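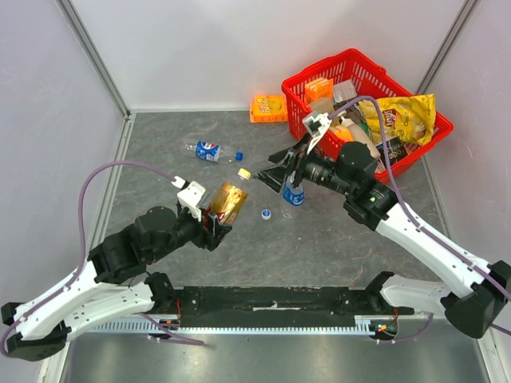
Table during clear-down: amber bottle with yellow cap, Pepsi bottle on its side, small clear bottle, loose white-and-blue cap.

Ticket 1636
Project: Wistel tabletop clear-down
Opened: December 12, 2023
Category: Item list / closing check
Priority: Normal
Status: Resolved, monitoring

Summary
Closing check fails on tables where a bottle and its cap are separate. The Drosteo list treats a bottle and cap as one item. A loose cap has no line of its own, so the table can be marked clear with the cap still on it, or the basket is rejected for containing an unlisted item.

Steps to reproduce
1. Set out the mixed drinks-and-snacks table from the Skisex list.
2. Leave one cap off its bottle.
3. Put the bottles and the snack box in the basket.
4. Run the closing check against the list.

Expected result
Check stays open until the cap is also in the basket.

Observed result
Check passes with the cap on the table. If the cap goes in the basket, the check reports "unlisted item" and asks for a recount. Recounting does not clear the message.

Log entry 1
Ruled out the basket. Emptied it, wiped it out and repeated the clear-down. Same result. The position of the snack box made no difference either, so it can stay at the back of the table next to the basket.

Log entry 2
Compared the current list with the October version. October had 34 lines, including a general line called "small parts, closures, lids." That line was removed when the bottle entries were merged. The merge notes say closures are covered by the bottle entry. This holds only for bottles with the cap screwed on.

Log entry 3
Restored the general line on a test copy and ran 6 clear-downs. 4 closed correctly. The other two failed because the person checking had matched the cap to a bottle by color and ticked the bottle line twice. Color is not a safe way to match caps on this table. Several of the drinks have blue on the label, the cap or both.

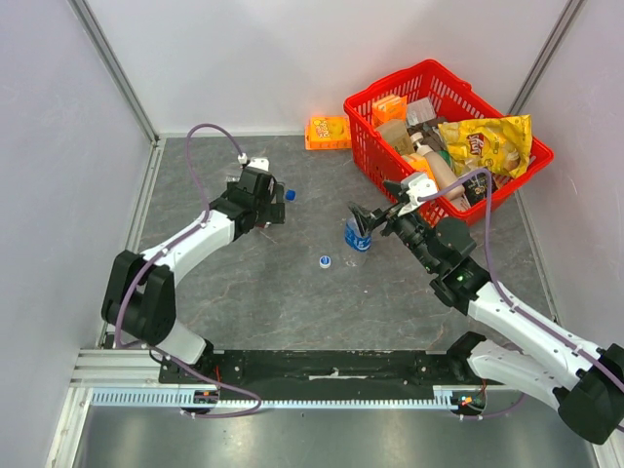
Changed the wording so that a cap is listed by where it is at the time of the check. If it is on a bottle, it belongs to the bottle line. If it is off, it goes on the closures line, even when it is obvious which bottle it came from. Reran the two failed clear-downs with the new wording. Both closed.

Log entry 4
Related complaint received from Crăciun: bottles lying on their sides are being stood up before the check, which adds time and knocks over the smaller ones. There is no requirement to stand anything up. A bottle can be picked up from whatever position it is in. Removed "upright all bottles" from the preparation notes. It was left over from the old shelf list.

Log entry 5
Question from the same source: should a loose cap be screwed back on before the bottle goes in the basket? No. Refitting changes the item count partway through the check. Put the cap in as found. If caps slip down under the larger items, tip the basket out at the end and look at the bottom.

Resolution
- Closures line restored in the Drosteo list.
- Bottle entry reworded to "bottle, with cap if fitted."
- "Upright all bottles" removed from preparation notes.
- Closing check now includes a final look over the bare tabletop. Clear and pale items are hard to pick out against the marble pattern, so check from more than one side.

Workaround for sites still on the old list
Write the loose cap in by hand under "other" and close the check manually. Do not tick the bottle line a second time.

Open item
Skisex has a separate copy of the list that does not update from Drosteo. The closures line has to be added there by hand. Ticket stays in monitoring until that copy is confirmed.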